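From: Nesma Kettani
To: Cluddale Neighbors list
Date: February 1, 2020
Subject: Re: Winter heating help and the county vote

Hi Kristýna, and hello everyone,

Thank you so much for writing this up, and for sitting through the whole county meeting when I had to leave halfway (my sitter could only stay until eight!).

Kristýna Matoušek wrote:
> The board put off the vote on the heating credit again. As it
> stands, the $105 a month stops at the end of winter and families
> would have to apply all over again in October. Vondham has already
> asked for it to be kept going year-round. Should we send a letter
> too, or is it better if people call on their own?

I say both, if folks have the energy for it. A letter with a lot of names on it is a fine thing, but I used to answer phones for our old council member and I can tell you that 30 calls in one morning got talked about in that office for a week. If you do call, please say which street you live on and what losing the credit would mean for your household. You don't need to know the bill number and you don't need to be polished.

The part that bothers me most is the reapplying. My aunt over on Danko Street did hers last fall and it took 2 trips downtown plus a pay stub she'd already mailed them, and she is a very organized woman. I would hate to see people go cold over a form. So if the letter asks for only one thing, I'd like it to be automatic renewal, and then the money itself can be argued over after that.

I can have a draft to you in a few days, and my cousin has offered to run off 600 flyers at her shop if we want them for doors. Does anyone still have the map of who walks which blocks? 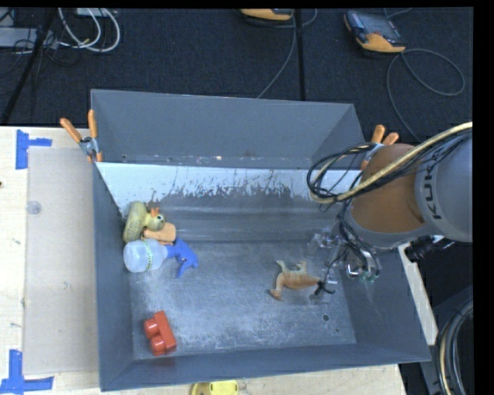 Toy duck and a block in the big gray metal bin.

Oh, and Kristýna, I still have your casserole dish. I'll drop it off when I come by with the draft.

Warmly,
Nesma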